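How to Clean and Care for a Wood Tabletop Without Buying Half the Cleaning Aisle

Filed under: Furniture, Cleaning 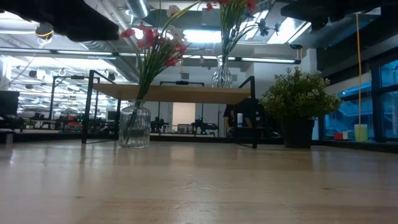 Most advice on wood tables comes from people who sell something in a spray bottle, so read it with one eyebrow up. I have tried a lot of it, and the majority of a wood table's needs are met by a damp cloth, a dry cloth and leaving it alone. Start by working out what you have. Get your eyes down near the level of the top, with a light on somewhere overhead, and look along it. On a pale top like this one, with a bit of gloss, the lights show up as hazy streaks and the small scuffs are easier to pick out than they ever are from a chair. A shine usually means there is a film of finish over the wood. A flat, dry look may mean oil or wax, or it may mean the finish was a matte one to begin with, so don't bet the table on it.

Test before you touch anything

Turn to the underside or the inside of a leg. Put down one drop of water and wait. If it beads, the finish is doing its job. If it soaks in and leaves a dark spot, you have bare or oiled wood and should go easy on water from now on.

You will see people recommend rubbing alcohol as a second test. It does soften shellac, but it can also mark other finishes, and I don't see what the average owner gains by knowing. Skip it unless you plan to refinish.

The regular clean

1. Dust with a dry cotton cloth. Old T-shirts are fine. Grit left on the surface gets dragged around in the next step.
2. Put a few drops of dish soap in a bowl of warm water. Wring your cloth until it no longer drips.
3. Wipe with the grain, one section at a time.
4. Go over it with a second cloth and plain water, wrung out the same way.
5. Dry it right away.

Lift vases and lamps to clean under them. Sliding them is how a lot of scratches happen.

White rings

Every website has a cure: mayonnaise, toothpaste, a hot iron, a hair dryer. Mayonnaise sometimes appears to work, slowly, and so does doing nothing for a day or two. Toothpaste is a mild abrasive and will dull a glossy top. The iron can work through a folded towel, and it can also ruin a finish in seconds. I'd try the hair dryer on low, kept moving, and stop if the spot hasn't faded after a few minutes. Dark rings are a different problem. Those are in the wood, and no pantry item is going to get them out.

Scuffs and scratches

Wax will hide light scuffs for a while. It won't remove them, whatever the label says. I rubbed Vorard paste on one half of my kitchen table and Tuken cream on the other half in November, and by the time the holidays were over I could not tell which was which. Neither could my neighbor Wichai Chaiyaporn, who swears by the Tuken. Buy the cheap one.

Please don't use the walnut trick on a pale table. Rubbing a nut on a scratch puts a little brown oil in it, so on blond wood you end up with a brown scratch.

If a scratch catches your fingernail, you're looking at a repair. Sanding one spot on a coated top leaves a dull patch that is worse than what you started with.

How often to wax or oil

Coated tables don't need feeding. The finish keeps oil from reaching the wood, so "nourishing" products mostly sit on top and collect dust. Oiled tables do need a fresh coat when water stops beading, and the drop test will tell you when. Wipe off all the extra, and lay oily rags flat outdoors to dry, away from anything that can burn. Wadded up, they can catch fire without any help.

Comments (1)

Jinfeng Bai: What about lemon oil? My mother used it on everything.

Reply: Fine for smell. I'd keep it off anything with a wax finish, where it tends to leave smears.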